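Miltura Dust Filter Sheet, 400 mm roll

I've been selling these out of the Skulomberg shop since April and I still get a little excited when a new box shows up! It's a fine black mesh you cut with regular scissors and stick over any intake on your desktop. The roll is 400 mm wide, so one strip covers the front of pretty much any tower I've owned (and I've owned too many).

I tried the Hattar sheets first. Nice mesh, but the sticky edge gave up on me after one summer, and I have two cats, so you can guess how that went. The Miltura edge comes off clean and goes back on, and I rinse mine in the sink every 90 days or whenever I remember.

Weight is 174 g with the core. Item number 517. Black only for now, though I keep bugging them for white.

Orders leave from our Furkamora warehouse, usually the next morning. If you're between sizes, get the longer roll and keep the leftovers for the power supply vent.
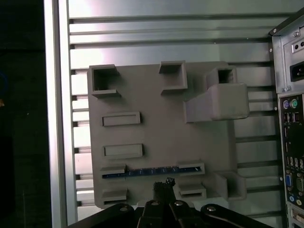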